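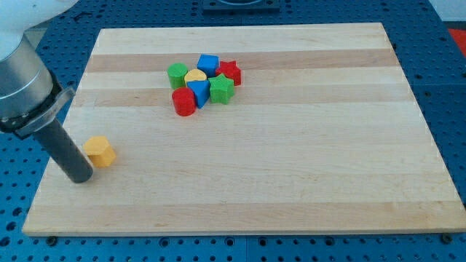

4. Response times in outsourced network support

4.1 Setting and data

The study covers four small and medium-sized organisations which had placed the day-to-day running of their computer networks with an outside provider. Two of them, Jodadine and Mevton, held contracts with a fixed monthly fee. Sovgate paid by the hour until February, when it moved to the same fixed arrangement. Tzanetos kept one member of staff for routine desk-side help and passed all server and network faults to the provider. Each organisation allowed the author access to its ticket records, with the names of callers removed beforehand.

A ticket was included if it had been opened by a member of the client's staff and closed by the provider. Automatic alerts were left out, as were requests for new equipment, which follow a purchasing procedure of their own. The final set contained 900 tickets. Each was read in full and placed in one of seven groups according to the fault first reported: passwords and accounts, printing, electronic mail, shared files, wireless access, wired access, and telephony. Where the reported fault differed from the one finally repaired, the reported fault was kept, as the wording used by the caller decides the queue in which the ticket is placed.

4.2 Measuring the wait

Support contracts commonly define response as the time between the opening of a ticket and the first reply. This measure is easy to collect. It has been criticised by Bajwa, whose earlier work with the same provider showed that a first reply may consist of no more than an acknowledgement. We therefore recorded two further intervals. The first, termed the working wait, runs from the opening of the ticket to the first action taken on the fault itself. The second, the full wait, runs to the point at which the caller confirmed that normal work could be resumed, or to closure where no confirmation was given.

All intervals were calculated in contract hours. A ticket opened at 5.45 p.m. under a contract ending at 6 p.m. was thus credited with fifteen minutes on the first day, and the count resumed when cover began again. Mevton, which operates an evening shift, had extended cover, and its tickets were treated accordingly.

4.3 Results

The first reply was prompt in all the organisations and varied little between groups. The working wait varied a great deal. Password and account tickets were normally taken up by the person who had sent the first reply, and the two intervals were often the same. Shared file and wireless tickets were more often passed to a second engineer, and it was at this point that most of the delay arose. Nearly 300 tickets were passed on at least once. In many of these the receiving engineer asked the caller for details already given when the ticket was opened.

Figure 4 sets out the path of a ticket through the provider's queues, with the three intervals marked against it. The return path shown by the broken line was used chiefly by Sovgate during its period of hourly charging, when tickets were sent back to the client for approval before work of any length could begin. Such returns became rare after the change of contract. The full wait for Sovgate fell over the same period, although the office also replaced its main switch at that time and the two effects cannot be separated from the records alone.

Figure 4. Path of a support ticket from opening to confirmed closure, showing first reply, working wait and full wait. Broken line: return to client for approval of charges.

Tzanetos presents a different pattern. Its own member of staff dealt with most simple faults before any ticket was opened, so that the tickets reaching the provider were fewer and harder. A comparison of average waits would place Tzanetos last in every group except telephony. We do not regard this as evidence of poorer service, and the organisation has been left out of the pooled averages for that reason. Its tickets are reported separately in the appendix.

4.4 Limits of the records

Closure was confirmed by the caller in only part of the set. Engineers at the provider were permitted to close a ticket after two unanswered messages, and a number of faults closed in this way were reported again under a fresh ticket. Linked tickets were joined where the text made the connection plain. Others will have been missed, and the full wait is likely to be understated to that extent, particularly for wireless faults, which tend to come and go.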